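The Blue Table

The carpet had come off a roll left over from the hallway, and my father glued it to the tabletop the winter he started packing parcels at home.

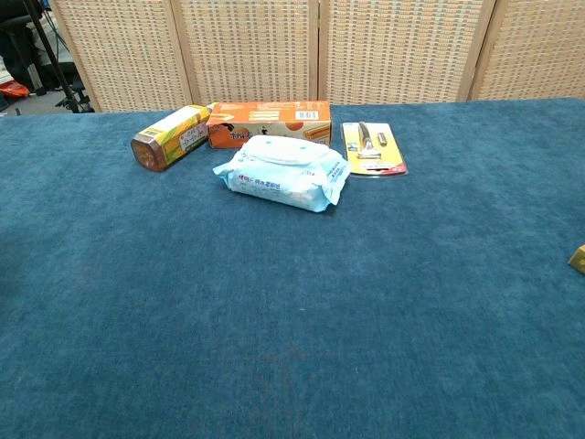

Get the small things in first, the voice on the phone said, and then see what room is left for the rest. It was my sister, calling from Vullthorpe at seven in the morning, and she had been up for hours. She wanted to know if the parcel was taped yet. I said it was not taped. I said I was still choosing.

"You've had all of March to choose," she said.

I put the phone on the windowsill with the speaker on and went to look for a carton. My father kept them in the closet under the stairs, folded flat and sorted by size, with the size written on the side in grease pencil. He had sent parcels for the Jurell shop for eleven winters, mostly lamp parts. The shop paid him by the piece. In the last good year he packed 344 before Christmas and told everybody the number.

The carton I wanted was marked 30. I never learned what the numbers meant. They weren't inches.

"Are you putting in the wipes?" my sister asked.

"Yes."

"He has wipes there. They have everything there."

"He asked for these. He says the ones they have smell like a dentist."

She let that go. I could hear her running water, then a cupboard closing. She had visited him twice since he moved to the Lambrechts house and I had visited once, and we both knew those figures without bringing them up.

I folded the bottom of the carton and taped it the way he taught us, one long strip down the middle and two across the ends. The tape gun was his too. It had a strip of cloth wound around the handle, gone gray and hard. Then I laid newspaper in the bottom and put the orange box in. It was a tight fit lengthwise. The package with the six sides went next to it, yellow and green, and that one would not lie still. I turned it one way and then the other.

"What's that noise?" my sister said.

"It keeps rolling."

"Put socks around it."

I went upstairs and got socks. There were still two pairs in his dresser, and a receipt from the Cornik hardware store for 55 dollars that I read all the way through. Hinges, wood glue, a level. I put the receipt back in the drawer and came down again.

The socks worked. The wipes went on top because they were soft and would take up the slack. I closed the flaps and pressed, and there was a little give, so I opened it up and added more newspaper.

"Did you write him a note?" she said.

"I was going to."

"Write it now. You'll tape it and then you'll remember."

I had no paper except the back of an envelope. I stood at the table and tried to write, but the pen went through. You could never write on that carpet. He used to carry the labels over to the kitchen counter and back, one at a time, and my mother told him to put down a board. He said he didn't want a board. He liked how quiet it was when you set something down.

I took the envelope to the counter. I wrote that the house was fine, that the gutter had been fixed, and that I would come on the first weekend I could get the car. I read it to my sister.

"Say which weekend," she said.

I looked at the calendar by the refrigerator. It was almost 200 miles each way, and I had told them at work I would cover through the end of the month. I crossed out the last line and wrote that I would be there the second weekend in April, and that I would bring the level, if he wanted it.

"What level?" she said.

"He bought a level."

I put the envelope in on top of the wipes and taped the carton shut. The post office opened at nine. My sister stayed on the line while I did the address, and she spelled the street for me, though I knew how to spell it.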